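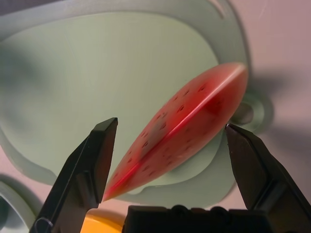

By Grażyna Pietrzak

I have been drinking green tea for years, and I still spoil a pot when the telephone rings. Most of the trouble is water that's too hot, so let the kettle stand for 4 minutes with the lid up before you pour.

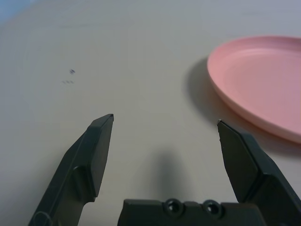 Then give the leaves 3 minutes and no longer -- set a timer, even if you feel silly doing it.

Storing the leaves

Keep tea away from light, steam and the spice rack, as it picks up smells dreadfully quickly. I buy 100 grams at a time and fold the bag down tight.
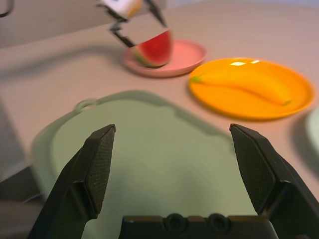 Used leaves are worth saving, especially if your fridge smells of onions. Spread them out thinly to dry before they go in. A shallow tray with rounded corners and a raised rim, like the pale green one, is lovely for this, and you can give it a gentle shake when you pass.
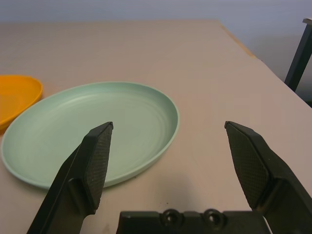
Stained cups

Rub with a little bicarbonate on a damp cloth, then rinse well.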